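Robô já dá conta de serviço de casa ou de oficina? (tópico aberto por marcenaria_vila)

marcenaria_vila escreveu:
Pessoal, pergunta séria. Vi de novo aquela conversa de que daqui a pouco robô dobra roupa, lava louça, arruma caixa de ferramenta etc.

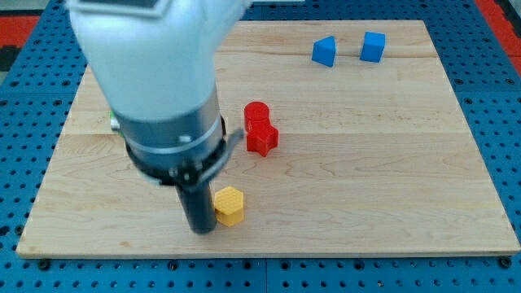

Minha dúvida é prática. Tenho oficina pequena, faço brinquedo de encaixe em madeira, e no fim do dia o que mais me come tempo é separar peça. Triângulo pra cá, cilindro pra lá, estrela, hexágono, cubo. Serviço besta, qualquer sobrinho faz. Pergunto: tem máquina que faz isso HOJE, numa bancada, sem engenheiro do lado? Ou é tudo demonstração ainda?

Não quero braço gigante de fábrica de carro. Quero largar as peças na tábua, ir tomar café e voltar com tudo na caixa certa.

----------
tonho_torno escreveu:
Não tem. Próximo.

----------
Lia_automacao escreveu:
Calma Tonho. Tem sim, depende do que vc chama de "sem engenheiro do lado".

Pegar peça colorida em cima de superfície clara e parada é das coisas mais fáceis que existem nessa área. Câmera acha cor, acha contorno, braço vai lá. O problema começa quando vc joga o balde e as peças caem uma por cima da outra. Ou encostadas. Duas vermelhas coladas, por ex., a visão simples junta tudo num borrão só e a garra desce no meio.

Serviço de casa é isso multiplicado por mil. Nada fica parado, nada tem cor certa.

----------
tonho_torno escreveu:
Então não tem. Foi o que eu disse.

----------
Lia_automacao escreveu:
Não foi não. Separar peça espalhada na tábua = dá. Separar monte = dá com trabalho. Dobrar camiseta = esquece por enquanto.

----------
marcenaria_vila escreveu:
Lia, e a ponta? Garra de dois dedos, ventosa, ímã? Minhas peças são madeira pintada, a face de cima é lisa em quase todas. A estrela é que me preocupa, área pequena.

----------
Lia_automacao escreveu:
Ventosa pequena resolve a maioria. Estrela depende do tamanho do miolo, se a ventosa couber dentro sem pegar as reentrâncias, vai. Triângulo deitado com a face inclinada pra cima é chato, a ventosa chega torta e vaza ar. Aí ou inclina o punho ou usa dedo.

Mede o miolo da estrela e me fala.

----------
G.Caputo escreveu:
Entrando na conversa. Giorgia Caputo, trabalho com manutenção na Porine, embalagem. Temos 2 braços na linha e um parado no canto faz meses pq trocaram o produto e ninguem reprogramou.

Minha opinião: o braço é a parte fácil. O que dá dor de cabeça é o resto. Fixação da bancada, luz mudando quando abre o portão, poeira. Marcenaria tem pó pra todo lado, lente de câmera vai sofrer, filtro do vácuo também. Ponha isso na conta antes do preço do robô.

----------
pixel_ruim escreveu:
Discordo da Giorgia em parte. Pó se resolve com caixa fechada e aspiração, todo mundo em marcenaria já tem aspirador. Luz também, uma luminária fixa e uma cortina preta.

O que mata é a conta. Quantas peças por dia, marcenaria_vila?

----------
marcenaria_vila escreveu:
Em mês normal 700 por dia. Em setembro começa encomenda de fim de ano e vai pra 1000. Separar leva 40 minutos, às vezes mais se eu tiver cansado.

----------
pixel_ruim escreveu:
40 minutos por dia?? Mano, não compra robô. Faz uma calha com furos no formato de cada peça, igual brinquedo de criança, e balança. Gasta um fim de semana e sobra de compensado.

----------
marcenaria_vila escreveu:
Ja tentei. O cilindro passa no furo do hexágono e o cubo entala. Testei três versões, tão aqui penduradas na parede.

----------
tonho_torno escreveu:
Hahaha. Separa por cor antes de pintar então. Quer dizer, pinta por lote. Pinta só azul num dia, só vermelho no outro, nunca mistura e nunca precisa separar. De onde saiu essa ideia de misturar tudo?

----------
marcenaria_vila escreveu:
Secagem. Tenho uma estufa só, entra tudo junto na mesma grade. E dentro da mesma cor tem mais de um formato, então não adianta muito.

----------
Lia_automacao escreveu:
Bandeja com divisória na estufa?

----------
marcenaria_vila escreveu:
Perde espaço. Mas vou fazer a conta.

----------
G.Caputo escreveu:
Lia, uma coisa. Vc falou que camiseta esquece. Vi na feira da Barham uma máquina dobrando toalha. Devagar, mas dobrava.

----------
Lia_automacao escreveu:
Toalha já esticada, colocada por uma pessoa? Se a pessoa já esticou, falta uma dobra. Tirar do cesto embolada é outra história.

----------
G.Caputo escreveu:
Tinha uma moça alimentando sim. Justo.

----------
pixel_ruim escreveu:
Marcenaria, se quiser mesmo tentar, a Vamamari aluga braço pequeno por mês. Nunca usei, um colega usou e reclamou do suporte. Alugar antes de comprar, sempre.

----------
marcenaria_vila escreveu:
Boa, vou ligar. Medi a estrela, o miolo tem 14 mm livre.

----------
Lia_automacao escreveu:
Ventosa de 10 então. Pede uma de fole, perdoa mais se a peça estiver meio torta. E leva umas peças suas quando for ver o braço, não aceita teste com a peça deles.

----------
tonho_torno escreveu:
Continuo achando que o sobrinho sai mais barato.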